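Print
E-mail this page

Plullano Neighborhood Cat Program
Progress report to the Sturwood Fund, second period
Prepared by Tainá Figueiredo, program coordinator

Dear Ms. Hegazy,

I send you the report for the second period of the grant. I have followed the order of headings which you gave us in January, and where a heading has little under it, I have left it short.

1. Work done in this period

The main work was the placement of adult cats. As you know, kittens find homes easily in Plullano, but cats older than two years stay with us for a long time. Our target for the full year is 14 adult cats in permanent homes. At the close of this period we have placed 13. The one missing is Cao, a gray male who was returned to us once already, and I do not want to send him to a new family before Janaína Bezerra has finished her work with him. She visits his foster home in the early evening, when he is most willing to come out.

The foster families are the base of everything. We lost two of them in this period, one by moving to Ondmont and one because a child in the house had an allergy. Four new families began, so we have more places than before. Washington Frota made the home visits to all of them and wrote the notes, which are attached in the usual folder.

2. The home starter sets

In your last letter you asked why we changed the starter set that each family receives. The old set had a carrier, a litter tray and two bowls. Many families told us that the cat was eating and using the tray but was hiding the whole day, and they did not know what to do with it. From this period we speak with each family also about play and about a quiet place, and we lend simple items: a soft bin where a shy cat can lie down, a small toy, and for some homes a piece of wood for climbing or scratching. 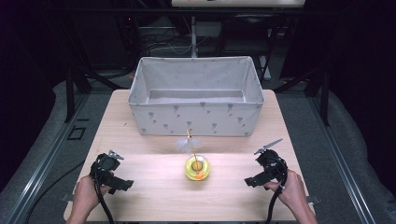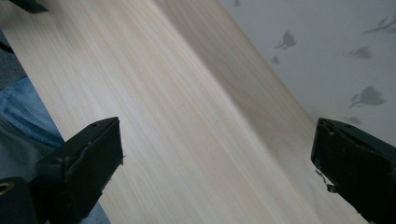
How long does a family keep the borrowed items?

They keep them for the first 13 weeks, and after this time they can return them or buy them from us at the price we paid.

The return of items has worked better than I expected. Only one set came back in bad condition, and the family offered to pay for it. We did not accept the money, but we asked them to wash the fabric pieces before the next loan, and this rule is now in the agreement for all families.

3. Veterinary care

Iraís Hinojosa continued to see our cats on her free mornings. All the cats placed in this period were neutered and vaccinated before they left foster care. Dental work is still the difficult point. Three of the older cats needed teeth removed, and this was more expensive than we wrote in the plan. I moved $400 from the transport line to the veterinary line to cover it. I informed your office by telephone when I did this, and I would like to ask you to confirm it in writing, so that our bookkeeping is in order.

4. What did not go well

The evening talks for new owners had few visitors. We held 4 of them in the library room at seven o'clock, and at the last one there were more people from our own group than guests. I think that the hour is wrong for families with small children. In the next period we will try the late morning, and if this also fails I will propose to you to use the money for printed sheets in two languages.

The telephone line was also a problem. During the change of provider it did not work for several days, and we know that at least one family called with a sick cat and could not reach us. The cat is well now. We have added a second number to the sheet that every family receives.

5. Plan for the next period

We will finish the placement of Cao if he is ready. Janaína will train two of the new foster families to do the evening visits by themselves, so that this work does not depend on one person. Washington will call each family that adopted in the first period and ask the same short list of questions, and I will put their answers in the final report.

I have one request. The agreement says that the final report must come in the same month as our accounts. For us it would be a great help to send it one month later. Please tell me if this is possible.

With kind regards,
Tainá Figueiredo

Print
E-mail this page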